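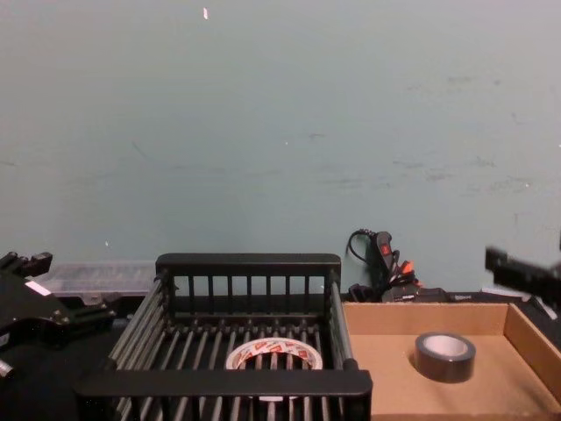

El error 147 me ha amargado más mañanas que el café de máquina, así que le dedico apartado propio en esta guía del Vustel de dos brazos. Salta cuando una pinza se encuentra con resistencia donde esperaba aire, y casi siempre es el borde de algún recipiente. Yo ensayo con la cesta negra de barrotes y, a su derecha, la caja de cartón bajita con el rollo de cinta negra: dos alturas distintas, ¡justo lo que más le cuesta!

Si te salta a ti:

1. Pulsa la parada y no metas las manos todavía.
2. Mira dónde ha quedado la mordaza antes de tocar nada en pantalla.
3. Baja la velocidad del 100 % al 2 %.
4. Sube el brazo en vertical, nunca de lado (Hạnh Đỗ lo sacó de lado en febrero y dobló una mordaza).
5. Vuelve a medir la altura del borde y guárdala. 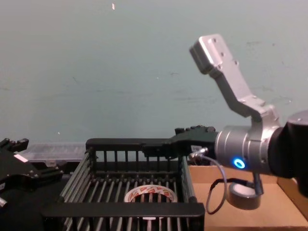

Fig. 2. Mordaza negra del brazo derecho sobre el borde superior de la cesta.

Nota: repasa también el cable fino que baja en bucle junto a la muñeca. Si roza con algo, recolócalo con el equipo apagado.

PRECAUCIÓN: no borres el 147 para seguir trabajando. Si vuelve a salir tras el paso 5, apunta la hora y llama a Rigoberto Pacheco, extensión 2536.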